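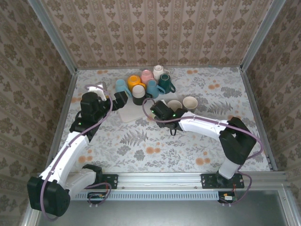 Photo: mossbank_kettle / Wulville Home & Table forum

Mug people, how do you store yours?
Started by mossbank_kettle in Kitchens & Pantries, 223 views

Hi all! I've been reading along since August and finally have a question worth asking. We have far more mugs than shelf, and I love every one of them (the orange-yellow one especially, it cheers me up before I've even put the coffee on). Right now they're bunched up on and around a white board, packed in close together. Do you stack, hang, or just let them crowd together like this? I don't want to give any away, so please be gentle with me.

fernandflour wrote:
Oh, I love that leafy cloth with the peachy blossoms! I'd set them out in a row before you decide anything. When they're bunched up I always reach for the same two, and the rest may as well live in the garage. Line them up with the handles pointing more or less the same way and you'll soon see which ones you've missed.

mossbank_kettle wrote:
Okay, I gave the row a try, on a bit of a slant. The black one is at the left end and the gray one at the right, and I'm very taken with the light pink next to the gray. The teal is still at the back by the block because I can't decide where it goes.
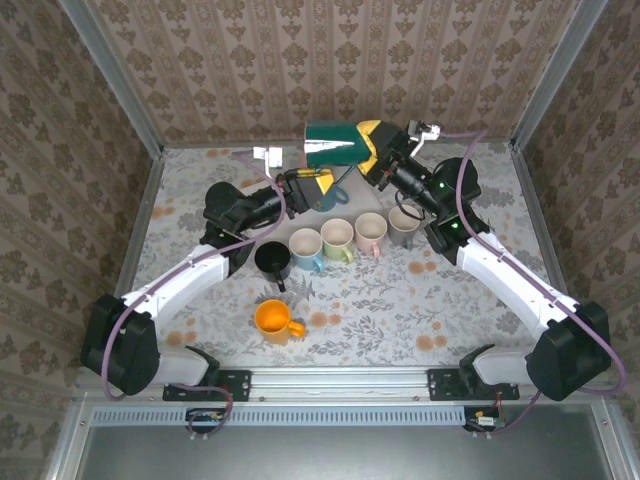
(Photo by mossbank_kettle, shared with the Wulville members' album)

oldspoon204 wrote:
Pretty, but I'm going to disagree with the row. It eats up the whole shelf! I put a Vimer riser in our cupboard years ago and got a second level out of it, and I'd do it again tomorrow. Also, rims down, please. Dust gets in otherwise, and I live on a gravel road, so I know dust.

fernandflour wrote:
Rims down traps that stale cupboard smell, oldspoon, and we have been over this before, ha. Mine have stood rims up since we moved to Staniforth and I've never had any trouble. A quick rinse and you're done.

oldspoon204 wrote:
We'll have to agree to disagree, my friend. I'm still rinsing fewer mugs than you are.

mossbank_kettle wrote:
You two! I went halfway. On the tray, the pink and the cream-white are upside down and the teal-blue is right side up, and the ones in front are all rims up.
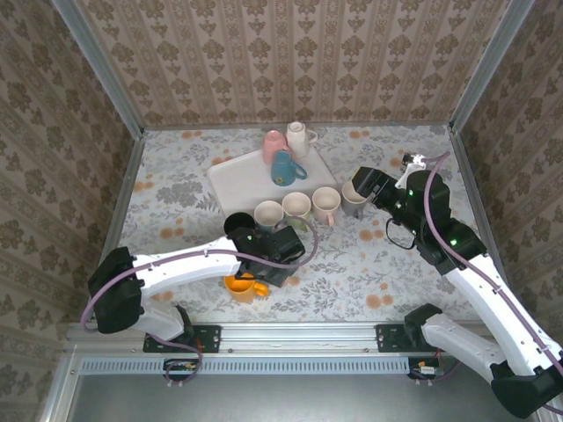 Reply from hukance_hilltop

Coming in from the Hukance side of the county to say I'd keep the tray whatever you decide about the rims. You can slide the whole thing out when company comes, and it saves reaching over the front ones. Just measure your shelf depth first, as I had to return one that stuck out past the door.

mossbank_kettle wrote:
Good thinking, I'll go and find the tape measure tonight. The orange-yellow one is going at the front, wherever the rest end up!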